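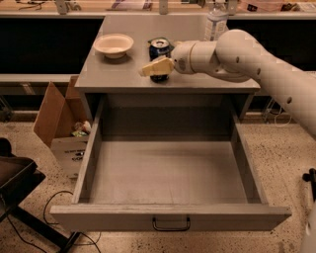
引き出しを開けたキャビネットの天板と缶飲料

会社案内

ヘルンコム教材製作所(Herncombe)は、木製の機構模型キットと、その授業用資料を製造・販売する会社です。主な納入先は小学校高学年から中学校までの技術・理科の授業、科学館の工作教室、および家庭学習向けの販売店です。現在の製品は歯車、リンク、滑車、ラチェットの四系統に分かれ、品番の数は交換部品を含めて291です。

事業内容

1. 木製機構キットの設計、加工、梱包
2. 交換部品の単品販売
3. 指導者用資料および児童・生徒用ワークシートの作成
4. 学校、科学館を対象とした教員研修
5. 他社教材の部品加工の受託(木材に限る)

主要製品

Prerine(プレリン)シリーズ
平歯車とクランクを組み合わせる入門用キットです。歯車の歯数は12、18、24、36の四種で、モジュールはすべて共通です。軸は直径6 mmのブナ丸棒、側板はシナ合板を使用しています。接着剤なしで組み立てと分解ができ、同じ部品を翌年度の学級でも使用できます。歯車は中心距離を変えられるよう、側板に長穴と固定穴の両方を設けています。固定穴の位置は旧版と新版で異なるため、混在させる場合は側板の裏面の刻印を確認してください。

Hollum(ホラム)シリーズ
四節リンク、平行リンク、トグル機構を扱う中級用キットです。リンク板には一定間隔で穴があり、節の長さを変えて軌跡を比較できます。軌跡を記録するための鉛筆ホルダーが付属しますが、鉛筆は付属しません。丸軸の鉛筆には対応しますが、三角軸には別売のスリーブが必要です。

学級セット
上記二シリーズの部品を学級単位でまとめたもので、一箱で6班が同時に作業できます。収納箱の仕切りは部品の外形に合わせて切ってあり、返却時の不足を目視で確認できます。箱の寸法は一般的な理科準備室の棚に合わせています。

設計の考え方

当社のキットは完成見本を一つに定めていません。ワークシートでは、まず入力と出力の動きを図で示し、次に使用できる部品を制限し、その条件で成立する構成を児童・生徒が探します。解答例は指導者用資料にのみ掲載しています。複数の解がある課題には、摩擦、がた、必要な回転力の三点について比較欄を設けています。

部品の寸法公差は、軸穴で±0.1 mm、歯車の外径で±0.2 mmとしています。木材は湿度により伸縮するため、出荷前に調湿室で含水率を揃えています。梅雨期に軸が固くなる場合は、軸受部に付属のろうを薄く塗ってください。紙やすりで穴を広げると、乾燥期にがたが生じます。

沿革

当社は、木工機械の治具を製作していたBernice Eshunの工房を前身とします。工房では近隣の中学校からの依頼で歯車の見本を削っており、その図面を整理したものが現在のPrerineシリーズの原型です。法人化の後、リンク機構の設計を担当するTien-fu Mokが加わり、Hollumシリーズを発売しました。

その後、木材加工を委託していたHsieh木工から切削部門を引き継ぎ、設計から梱包までを一つの建屋で行う体制に移行しました。移行に伴って側板の材料と固定穴の位置を改めており、これ以降の製品を新版と呼んでいます。旧版の交換部品も引き続き製造しています。

組織

代表 Bernice Eshun
設計課 Tien-fu Mok
製造課 Kwok-wai Ng
教材編集課 I-hsuan Man
研修・受注窓口 Po-yen Yang

設計課は新製品の試作と図面管理を行います。図面は改訂記号で管理し、学校からの不具合報告は該当図面の番号と紐づけて保存しています。教材編集課はワークシートの文面、図版、配当時間の検討を担当し、発行前に協力校で試行します。試行の結果、所定の授業時間に収まらない課題は分割するか、発展課題へ移します。

品質管理

歯車は製造ロットごとに100枚を抜き取り、外径、軸穴径、歯先の欠けを検査します。欠けが基準を超えた場合はロット全体を再選別します。丸棒は曲がりを定盤上で確認し、基準外のものは短い軸に転用します。塗装は行っていません。角の面取りは機械加工の後に手作業で仕上げており、節の多い材は側板に使用しません。

ワークシートと資料

ワークシートは現在108枚あり、いずれも購入校に限り複写して配布できます。学年、使用キット、所要時間の三項目で分類し、一覧表を指導者用資料の巻末に収めています。図は第三角法に準じていますが、小学校向けのものは等角図を併記しています。誤記の訂正は毎年10月に正誤表としてまとめ、登録校に送付します。

教員研修

研修は半日単位で、キットの組み立て、故障の見分け方、班活動の進め方を扱います。会場は原則として依頼校の理科室または技術室です。受講にあたり工作の経験は問いません。開始時刻は午後1時30分を標準とし、授業日程に応じて調整します。機材は当社から事前に送付しますので、受け取りと保管場所の確保をお願いします。

ご注文とお問い合わせ

学校からのご注文は、見積書、納品書、請求書の三点を標準様式で発行します。指定様式がある場合は発注時に添付してください。交換部品のご注文には、部品に刻印された品番と、側板の新旧の別が必要です。刻印が読み取れないときは、部品の外形寸法を測ってご連絡いただければ、窓口で照合します。

受付時間は午前9時から午後5時までです。学校の長期休業期間中も受け付けていますが、調湿工程の都合により、学級セットの出荷には通常より日数を要する場合があります。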